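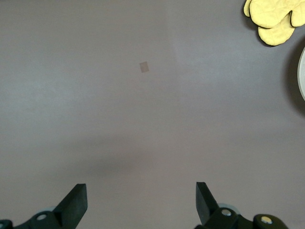
Sunuvano Students Prepare Kitchen Task for October Robotics Challenge

August 12, 2025

Students in the robotics program at Sunuvano Technical College have begun work on the household handling task they will enter in the Pudalberg Student Automation Challenge this October. The college has approved bench space and equipment for the team through the end of the fall term.

The task asks a single robot arm to work at a tabletop set with ordinary kitchen articles. Teams must program the arm to locate a named article, close its two-finger gripper on it, and set it down in an area chosen by the judges. Each team receives 10 attempts, and the layout of the table is changed between attempts.

Practice at the college is carried out on a plain gray work surface. The articles in use include a yellow quilted oven mitt, which bends when it is gripped and has no single correct point of contact. A small, flat tan square is also in use. According to the team's project plan, thin articles call for a slower approach and a closer reading of height above the table, and they have been given a separate block of practice time.

Aishwarya Bhat, who supervises the program, said the students were asked to begin with a small number of articles.

"The first requirement is that the arm reaches the right place and stops there," Bhat said. "We would like to see that done consistently before the students add anything to the table or increase the speed."

The team has 6 members, drawn from the first and second years of the automation certificate. Work is divided between gripper control, camera alignment and record keeping. As of this week the students had logged 1,457 practice attempts, each entered with the article used, its starting position and the result. The log will be submitted with the team's written report, which counts toward the final score.

Funding for replacement parts was provided by Zevumton, a regional equipment supplier, in the amount of $400. The control software, named Wan by the students, was written during the spring term and is being revised for the competition rules.

The college will hold an open practice session in the automation laboratory before the team leaves for Pudalberg. Families and prospective students may attend without charge, but places must be reserved through the program office. Students who wish to be considered for next year's team should submit an application to the same office by the end of October.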